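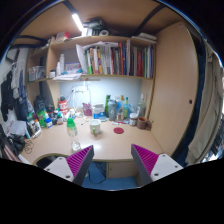

Okay, week four, order books and slippage. I've left last week's wallet stuff out because most of you were fine with it.

Say Toltis (our practice token) is quoted at 3395. That number is only the last trade. If I want to sell 800 tokens, I need buyers for all 800, and the best bid might only cover 13 of them! The rest get filled at the next price down, then the next, and my average ends up worse than the quote. The gap is **slippage**.

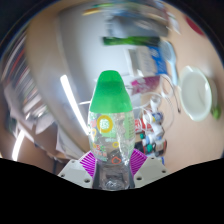

Thin books make it worse. A big sell order on the Warnosik exchange will push the price around a lot more than the same order spread over Warnosik and Nishad, so look at depth before you look at the chart.

Two order types to know:

- **Market order:** fills right away, at whatever price is there
- **Limit order:** fills at your price or better, or just sits there (mine usually sit there)

For Sunday, open the Holley worksheet and work out the average fill on a 4000 token sell. Show your working, please, and colour in the levels you used. Fees next week, bring a calculator.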